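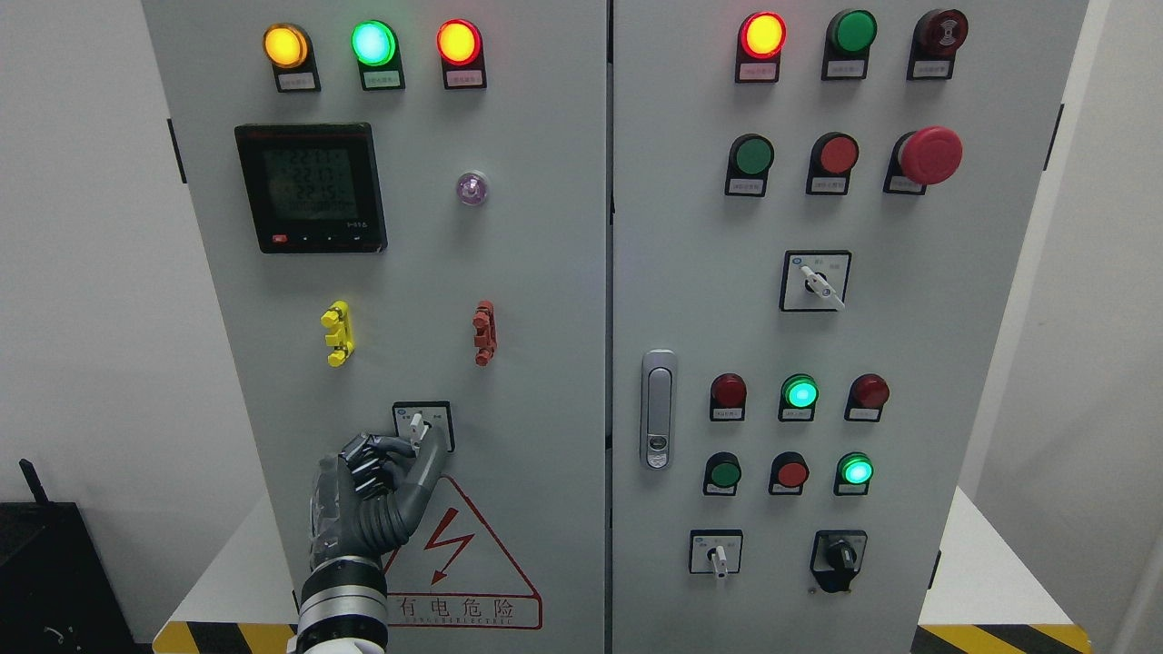
Hand on the left-door selector, lever pointing up.

So I've been swapping hands and controllers on this job for most of May, and I finally have opinions! The task is dead simple on paper: reach up, get hold of a little white lever on a control cabinet, turn it. I started with the two-finger Orusard gripper, which I really wanted to love (it's tough as old boots and takes 6 minutes to bolt on), but it kept closing slightly off-centre and skating around the lever. I logged 143 tries with it before I cracked it and moved to the Hustia hand.

The Hustia is fussier. More joints, more cables, more swearing. But the fingers curl in behind the lever and it forgives you a few millimetres, and on a switch this small a few millimetres is the whole ballgame.
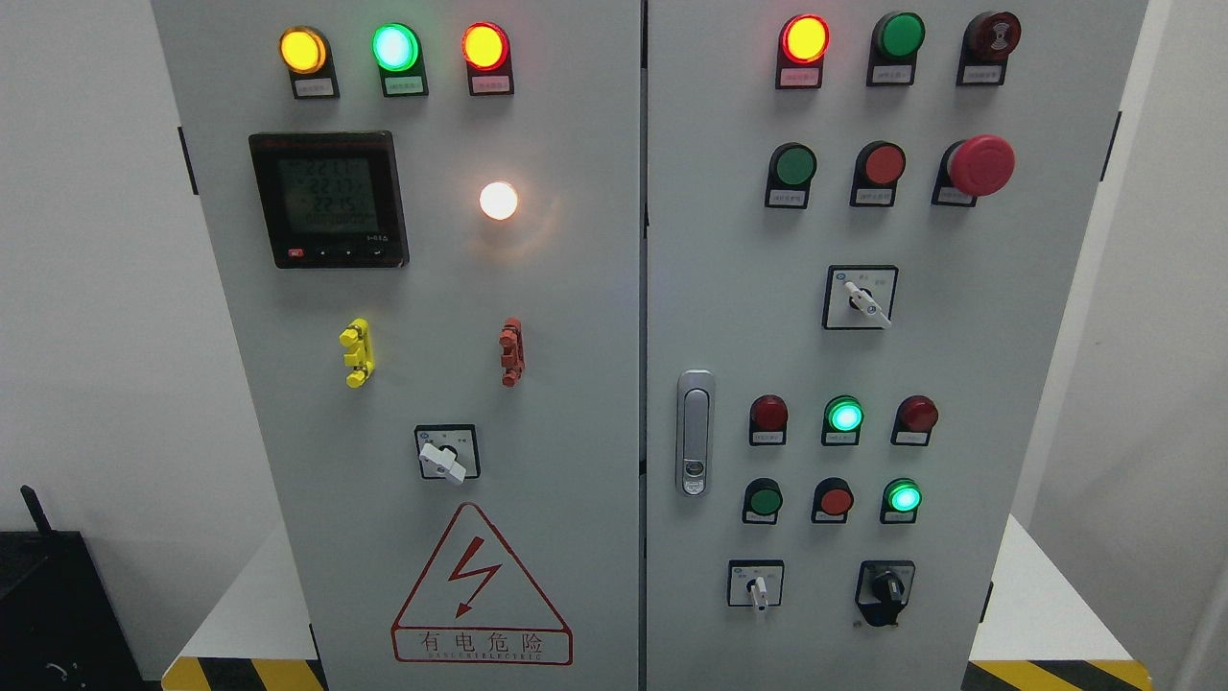
Leiva reckons I'm wasting my time on fingers, and left a comment on my last post saying a decent wrist and a rubber-lined cup would beat any hand on a rotary switch, for a quarter of the price. Fair call, maybe. I'd still need something else for the door handle though, and I'm not keen on tool changes halfway through a run.

Anyway, the controller made a bigger difference than I expected. The stock one lags just enough that you overshoot and then chase yourself back. With the Ernitz box I got through 114 turns in one arvo, and my shoulders weren't up around my ears by the end of it.

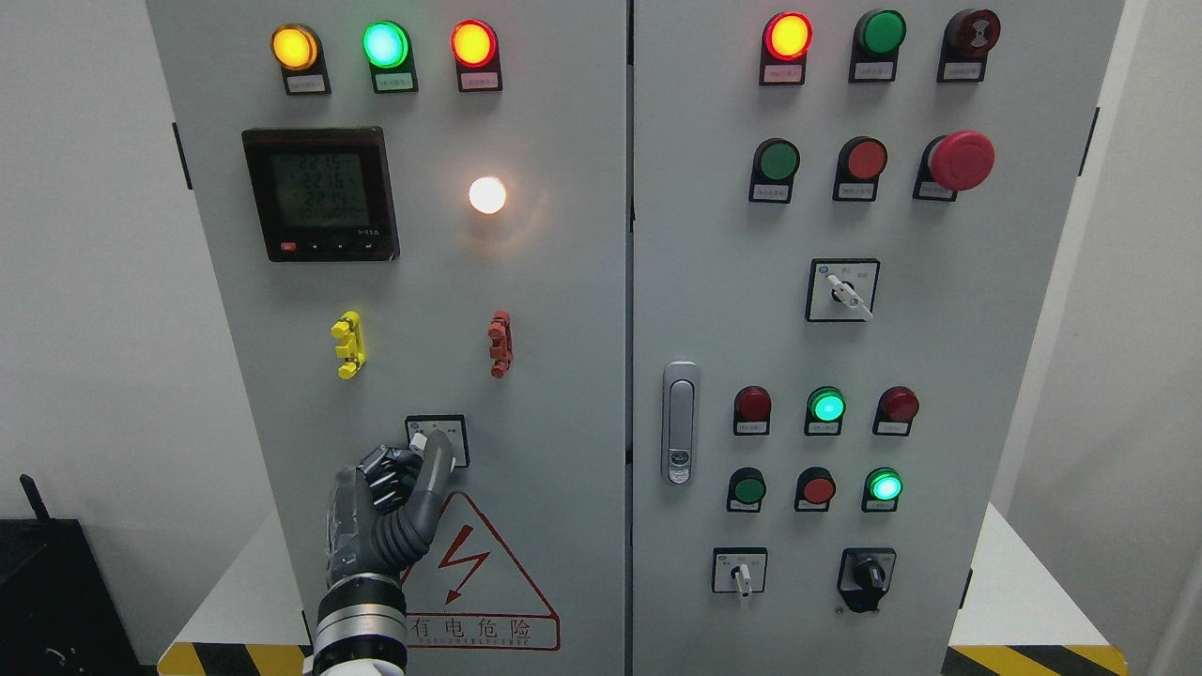

The Hustia hand at the left-door switch, fingers curled.

Next on the list is the head camera. Glare off the pilot lights is a pain, and once the hand's up there it covers a fair bit of what you're trying to look at.

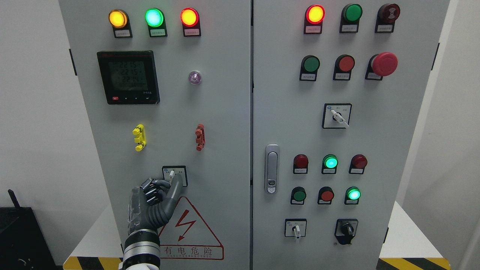
I've tried dropping the exposure, which helps with the lights and makes the dark fingers harder to pick out, so I'm leaving it on the middle setting for now. The cup idea is going on the bench after that. If anyone's got a spare wrist flange for the Orusard, give us a yell in the comments.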